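About us

22/12/2024
By the owner, Radberg Sorting

Hello, and thanks for having a look at who we are. I started Radberg in a rented unit on the edge of Pulimstead, with one conveyor, a secondhand baler and a phone that mostly rang when somebody wanted a skip (we have never done skips). We sort the mixed waste that comes out of offices, canteens and small workshops. Bottles, cups, wrappers, all the stuff that gets chucked in whichever bin is nearest. We take it in, pick it apart and send each lot off to someone who can do something useful with it.

There are 30 of us now and we collect from 133 sites, which still makes me a bit giddy when I see the route sheet. Most of the team live close enough to walk or cycle in. A few came to us from the old Gamard laundry when it closed, and they brought a very high standard of tea break with them.

For years all the picking was done by hand, standing up, at the belt. I did it myself for the first two winters and I can tell you exactly where it gets you - the lower back, then the wrists, then your temper by three in the afternoon. People were good at it, quick too, but I never met anyone who wanted to do eight hours of it, and we kept losing nice folk after a few months.

So we started looking at robots. I'll admit I put it off, mainly as I didn't fancy standing up in the canteen and saying the word! When I did, the first question was "who's going?" and it was a fair one. We promised that no job would go because of the robot work, and we put it in writing and pinned it up by the lockers. It's still there, with a coffee ring on it.

The project is called Schwerdtfeger, after the street where I grew up, and yes, everyone has complained about having to spell it. We run it in our own small workshop, at a bin on a table, well away from the main belt. The pickers decide what goes in the bin. They know what turns up in real life and what causes bother, so they choose the awkward things: clear plastic, shiny wrapping, cups, anything crumpled. We go through 1000 picks, talk over the misses, change something and go again.
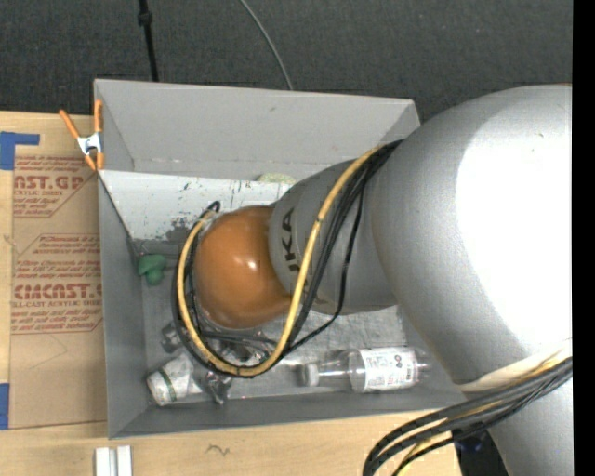

What I hadn't expected was how much the pickers would enjoy being the experts. Somebody who has spent six years telling one sort of plastic from another at a glance has a lot to teach, and for once they were being asked. Four of them now split their week between the belt and the workshop, on a better hourly rate, and two more start their training in the new year. The training is done here in paid hours, and you don't need any exams to put your name down.

It hasn't all been lovely. We had a grim fortnight in November when the shift pattern changed and hardly anyone liked it, me included, so we changed it back. Some of the team still prefer the belt and the radio and a natter, and they're welcome to stay with it. The belt is quieter than it used to be, we rotate people more often, and everyone gets a proper sit-down job for part of the day. That bit we should have done years ago, robot or no robot.

If you'd like us to collect from you, we can usually fit in a new site within a couple of weeks, and there's no minimum contract. Schools and local groups can come and see the place too (we had 400 visitors this year, which is a lot of hi-vis vests to wash). Sturdy shoes, please, and tell us beforehand if you'd like to see the workshop as well as the belt. We're at the far end of the estate, past the tyre place, and the kettle's on from half past seven.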